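Puesta en marcha del kit de dos brazos Telitz: montaje, ajuste y primera tarea de ordenar tarros

Esta guía cubre el kit de sobremesa Telitz en su versión de dos brazos, desde que las cajas están abiertas hasta la primera tarea repetible. Supone que ya tiene una mesa con bastidor de perfil de aluminio y un ordenador con el programa Yeoman instalado. Si todavía no ha instalado Yeoman, hágalo antes de conectar nada, porque el asistente de primer arranque busca los controladores por red y no vuelve a hacerlo hasta que se reinicia.

El kit que usamos es el que vende Boritcombe, sin mesa, a 3.209 euros. La versión con mesa trae los mismos brazos y las mismas pinzas. Al final hay una valoración breve para quien esté decidiendo la compra.

Qué hace falta

- Los dos brazos con sus bases y cables de alimentación.
- Las dos pinzas paralelas y su juego de almohadillas.
- Llave Allen de 5 mm (la que viene en la caja es corta; mejor una con mango en T).
- Bridas de velcro para los cables. Las de plástico sirven, pero habrá que cortarlas más de una vez.
- Una mesa que no se mueva al empujarla con la mano.
- Objetos de prueba: tarros pequeños, una caja alargada de cartón, un cubierto.

Paso 1. Colocar las bases

Los brazos van en lados opuestos de la mesa, mirando al centro. Telitz recomienda fijarlos al perfil lateral y no al tablero. En un tablero de madera la base acaba marcando la superficie, y con cada aceleración del brazo el tornillo trabaja un poco.

Presente primero las dos bases sin apretar. Mueva cada brazo a mano, con la alimentación cortada, y compruebe que la pinza llega al centro de la mesa con el codo todavía flexionado. Si llega con el brazo casi recto, la base está demasiado lejos y el brazo perderá precisión justo en la zona donde más va a trabajar. Cuando la posición sea buena, apriete en cruz.

Las bases no tienen que quedar exactamente enfrentadas. Un pequeño desplazamiento entre ellas ayuda a que los codos no se encuentren cuando ambos brazos trabajan sobre la misma mitad.

Paso 2. Cables

Es el paso al que menos atención presta el manual y el que más paradas nos ha dado. El cable de la pinza tiene que hacer un bucle holgado, suficiente para que la muñeca gire de un tope al otro sin tirar del conector. Gire la muñeca a mano en los dos sentidos antes de cerrar la última brida.

Lleve los cables de alimentación por fuera del bastidor. Si cruzan el suelo, que lo hagan por el lado opuesto a donde se coloca el operador. La parada de emergencia va en el borde frontal o en una mesa auxiliar, siempre al alcance de quien esté supervisando.

Paso 3. Primer arranque

Encienda un brazo, espere a que Yeoman lo reconozca y asígnele un nombre. Después encienda el otro. Si se encienden los dos a la vez, el programa puede intercambiar izquierda y derecha, y el error no se ve hasta que se envía el primer movimiento.

El asistente pide una rutina de referencia de 17 posiciones por brazo. Conviene hacerla con la mesa despejada y el segundo brazo recogido. Al terminar, Yeoman muestra el error residual de cada articulación. Si alguno aparece en amarillo, repita solo esa articulación desde Ajustes > Referencia > Parcial.

Paso 4. Zonas de trabajo

En la pestaña Zonas se dibujan tres volúmenes: el del brazo izquierdo, el del derecho y el compartido. En el compartido solo entra un brazo cada vez. De fábrica viene muy amplio y los brazos pasan buena parte del tiempo esperándose. Redúzcalo hasta que cubra el centro de la mesa y poco más.

Los elementos fijos se declaran como obstáculos. Si hay una balda elevada, una planta o cualquier cosa en la parte trasera, añádala aunque la tarea no pase por allí. El planificador elige a veces un camino por detrás para evitar el otro brazo - y es mejor enterarse en la simulación.

Paso 5. Ajustar la pinza

Empiece con la fuerza al 11 % y suba de punto en punto. Los tarros de vidrio pequeños aguantan bien una presión moderada; lo delicado es la tapa, que si se agarra torcida se escapa. Para tarros con tapa, lo que mejor nos ha funcionado es agarrar por el cuerpo, con la pinza vertical y las almohadillas blandas.

Los cubiertos de mango largo son otro asunto. Si están apoyados planos en la mesa, la pinza tiene que bajar casi hasta tocar el tablero. Active la opción Contacto suave para esa pieza en concreto y déjela desactivada en las demás, porque ralentiza cada descenso.

La caja alargada se coge por la parte central y con el brazo que quede más cerca. Si es de cartón fino, limite la apertura de la pinza al ancho de la caja más un pequeño margen; con la apertura completa, los dedos golpean los tarros vecinos al bajar.

Paso 6. Distribuir los objetos

Para la primera tarea no ponga los tarros en fila. Una disposición regular sale bien enseguida y no dice nada sobre el ajuste. Repártalos por la mitad delantera, mezcle colores de tapa, gire la caja en diagonal y deje algún tarro pegado a ella. Si su tarea final va a tener tarros transparentes, inclúyalos desde el principio: son los que más falla la detección, sobre todo sobre madera clara.

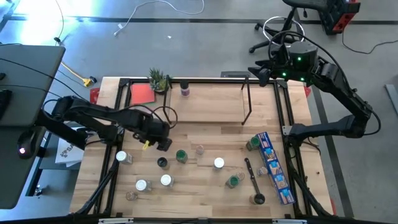 Los dos brazos sobre la mesa, con tarros de tapa blanca y verde, tarritos de vidrio transparente y la caja azul en diagonal.

Con los objetos colocados, pulse Capturar y revise la lista que propone Yeoman. Borre los duplicados y corrija a mano las clases equivocadas. Las tapas negras las confunde a veces con sombras; si ocurre, suba la exposición un punto y vuelva a capturar.

Paso 7. Lanzar la tarea

Elija la plantilla Agrupar por color, asigne un destino a cada grupo y ejecute a velocidad reducida. Haga 5 repeticiones seguidas cambiando la posición de los objetos entre una y otra. Si un brazo se para siempre en el mismo punto, mire primero el cable de la muñeca y después los límites de la zona compartida, por ese orden.

Cuando las repeticiones salgan limpias, suba la velocidad por tramos y guarde el perfil con un nombre nuevo. Yeoman sobrescribe sin preguntar.

Problemas frecuentes

La pinza cierra en el aire, junto al tarro. La altura de la mesa está mal introducida. Mídala otra vez desde el plano de la base y no desde el suelo.

Un brazo no sale de reposo. Suele tener el permiso de zona bloqueado por el otro. Pulse Liberar zonas y repita.

El brazo vibra al detenerse. Reapriete la base. Si sigue igual, compruebe las escuadras del bastidor - en mesas ligeras la vibración viene de ahí.

Valoración para quien esté pensando en comprarlo

A favor: el montaje mecánico es sencillo, las pinzas vienen bien ajustadas y los brazos comparten mesa sin demasiada programación. En contra: la documentación de cables es pobre, la detección de vidrio transparente necesita trabajo y las almohadillas blandas de recambio se venden aparte.

La alternativa más parecida que hemos tenido montada es el kit de Hekoleck. Su programa es más cómodo para definir zonas, pero obliga a usar su propia mesa, y en un taller donde ya hay bastidores de perfil eso pesa. Para tareas de manipulación ligera con objetos variados nos quedamos con el de Telitz. Si solo va a mover piezas iguales de un punto a otro, el segundo brazo sobra y Boritcombe vende también la versión de uno.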